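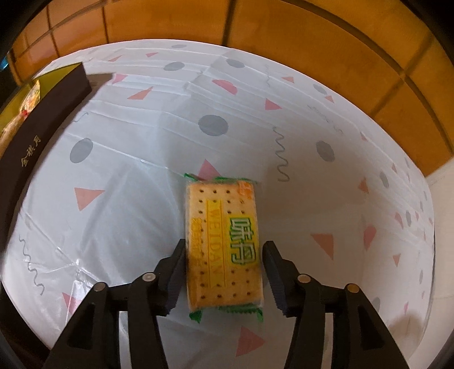

HOSP 271 Hospitality and Guest Services
Unit 13: The Snack Tin and the Guest Table
Course handout, revised January 29, 2025
Prepared by Ginette Tanguy. Tutorial contact: Miłosz Sobczak, Room 559.

1. Scope of the unit

This unit deals with individually wrapped snacks offered to guests at a table, in a home, a waiting area or a small meeting room. Students who completed the November practical on tea service should read these notes together with their record sheets. Hot and chilled foods are covered separately.

2. Wrapped goods

A wrapped snack may be set out well before guests arrive and requires no plate or serving utensil. For the purposes of this course, the following groups are recognized.

Biscuits and crackers. Single biscuits in clear wrapping break easily under weight. They are held by the sides when handled and are placed last.

Puffed and grain snacks. These are often sold as long cylinders in transparent wrapping. They are light for their size, and a tin that appears full may hold very little by weight.

Seeds and nuts. Small packets should be kept together where the label can be read. The allergen procedure in Section 5 applies.

Sweets and other small packets. Colour and size vary considerably. Dark wrappers are easily overlooked at the bottom of a deep container.

3. The container

An open metal tin is suitable for most tables. Its sides keep slippery wrappers from sliding off, and it can be passed from hand to hand. Tins must be wiped inside and dried fully before filling. Where a lid is supplied, it is stored away from the table during service.

A tin need not be filled to the rim. Guests select more comfortably when there is space to move the packets, and a bare patch of floor in the tin is acceptable.
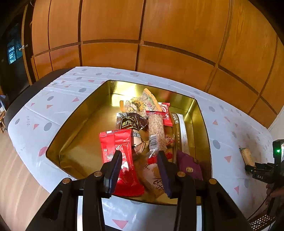 Larger packets may lie diagonally if they do not fit straight. Long items should rest within the walls of the tin wherever possible. Labels are turned upward on the top layer only; arranging every packet in this way takes time and is undone by the first guest.

4. The table covering

Plastic tablecloths are permitted in all practical rooms. Fold lines from storage are to be smoothed by hand before the tin is put down. Deep creases collect crumbs and should be checked when the table is cleared. The cloth is wiped from the centre outward, then left uncovered until dry.

5. Labels and allergens

Packets may be labelled in Chinese, in Latin lettering or in both. A brand name written in Latin letters does not identify the contents. Students who cannot read the ingredient list must ask a colleague who can, or withhold the item. Guessing from the colour of the wrapper is not accepted in the assessment.

6. Practical task

In pairs, fill one tin from the mixed stock in Cupboard 13. Record each type of snack, its group under Section 2 and any allergen declared on the packet. Submit the sheet to Room 559 before leaving the building. Unopened packets are returned to stock, and opened packets are discarded.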